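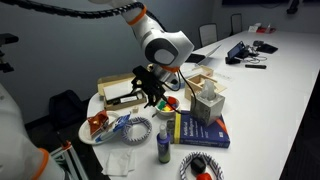 Building blocks get a bowl. The napkin will have to wait.

Home | Kitchen | Desk & Table | Laundry | Ask Us

Clearing a Table That Collects Everything
By Guido Sanna, June

A long table is an invitation. Set down one tissue box and by 7 the whole household has moved in. Fifteen minutes will get most of it back.

1. Trash goes first. Crumpled napkins, snack wrappers, the paper plate you were saving for some reason. Look under the wrappers before you sweep — small bowls hide there. 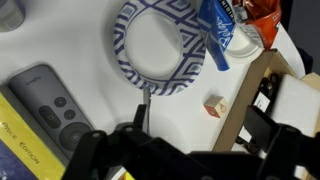

2. Give the remote a home. On top of a book is a rest stop. I use a shallow tray by the screen, and lose the thing only twice a week now.

3. Herd the cables. Push the laptop and tablet to one end so their cords tangle only with each other. 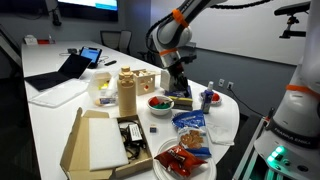
A twist tie off the bread bag holds a charger as well as anything from a store. Wipe the bare stretch before it fills up again — you have maybe an hour.
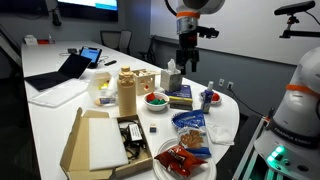

Small stuff goes in clear containers, so you can see what you're ignoring. Chairs go in last.

Contact | © Sulville Home Tips | Back to top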